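Loudness and Track Order on Four Albums by Kedlow
Project report, Music Technology, 22 Oct 2019

1. Aim
The project tested whether the ambient duo Kedlow places quieter tracks later in its albums. The albums studied were Stetau, Saliba, Tustum and the self-titled debut.

2. Method
Each track was cut into segments of 13 seconds, giving 1,514 segments in total. Integrated loudness was measured per segment and averaged per track. Silence at the end of a track was trimmed first.

3. Results
Loudness fell with track number on Saliba and Tustum. Stetau showed no trend. On the debut, one long drone piece accounted for 130 segments and dominated the average. 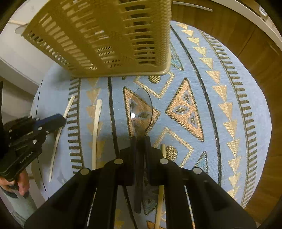

Removing the drone piece left a weak downward slope. The measurements were repeated in May with the vinyl transfer of Stetau, and the result did not change.

4. Limits
Mastering differences between the albums were not corrected.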